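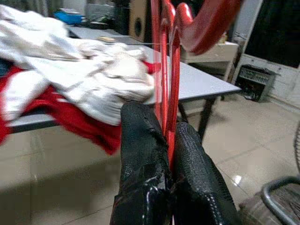 What looks like a red hanger seen close up. Drondton's school clothes swap is appealing for more of them.

A free school clothes swap in Drondton is to move into the old Yimyam restaurant on Ivholm Road after outgrowing the library meeting room.

The swap began in November with a single rail and opened only on Saturday mornings. By the end of last month it had passed on 1,806 items, mostly jumpers, polo shirts and winter coats, and 58 families are now signed up for the email list.

Jintana Saithong, who started it, said the library had been generous with the space but everything had to be packed away by noon.

"We were carrying bags up and down 17 steps every week," she said. "The new place is all on the level and we can leave things out."

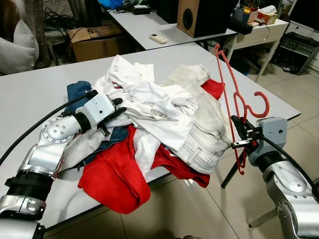 Donations can be dropped off from Tue 4 March, between 9.30am and 2pm on weekdays. Clothes should be clean and free of name labels where possible. They do not need to be folded or sorted by size – a heap on a white table is fine, and hangers are welcome too. Shoes can be taken only if they are in pairs and have plenty of wear left.

Oranuch Onsri, who owns the building, has let the ground floor to the group rent-free until the end of the summer term. After that it will need to find the money for a lease or look for somewhere else.

The first swap at the new address is on Saturday from 10am. Parents do not have to bring anything to take clothes home. Parking is limited and the number 2 bus stops outside.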